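Flaron Hand-Held Gripper Kit: Set-Up Guide

Section 4. Comparing Finger Pads

By now you should have both grippers charged, paired and talking to the Aryee controller. Now comes the fun part! Swapping pads changes how the whole tool feels in your hand, and a short side-by-side session teaches you more than a week of reading spec sheets.

You will need:
Two gripper bodies, left and right
One set of ridged pads and one set of smooth Cisaletti pads
The pad key from the accessory pouch
A few light objects with different surfaces (a sponge, a plastic cup, a folded towel)

4.1 Fit the pads

1. Switch off the gripper and open the jaws all the way.
2. Slide the first pad half onto its post until you feel the stop.
3. Turn the pad key a quarter turn clockwise. Do not force it.
4. Fit the second half the same way, then squeeze the handle slowly and check that the two halves line up.

Caution: Keep your fingertips out of the jaws while you line up the pads. The spring is stronger than it looks.

Note: Fit the same kind of pad on both grippers for your first run. Mixed pairs are great to try later, but they make the first set of results hard to read.

4.2 Check the camera view

Open the live view in Somovura and pick up the gripper the way you would during a real task. The fisheye lens takes in a lot, so expect straight edges like ceiling ribs and handrails to bow toward the rim. You want the jaws low in the view, with both ridged lobes clear and the gap between them open to the room.

Bring the second gripper in from the side and turn it until its square marker faces the camera. Tilting the marker is fine, and it gives you a good feel for how far you can twist your wrist before tracking drops out. 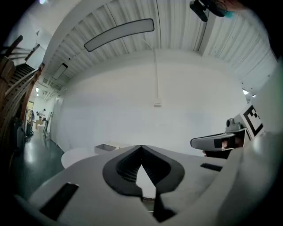
4.3 Record a comparison run

1. Set the run counter to zero and choose a name for the pad set.
2. Pick up each object, hold it for a slow count of four, and put it back down.
3. Repeat with the object turned on its side.
4. Save the run, change the pads on both grippers, and go again.

Try to keep your speed the same from one set to the next. Saron Worku, who wrote the sample project that ships with the kit, logged 2,261 picks with the ridged pads and 1,635 with the smooth ones — both runs are on the download page, and they are well worth loading before you start your own.

Note: Wipe the pads with a dry cloth between runs. Dust on the ridges can change the grip quite a bit.

Caution: Stop and inspect the pads after every 1,000 picks. Replace both halves together if either one is torn.

4.4 If tracking drops out

Check that your hand isn't covering the marker, then move the grippers a little farther apart. If the marker box in Somovura stays red, run the lens calibration in Section 3 again and return to step 1 of 4.3.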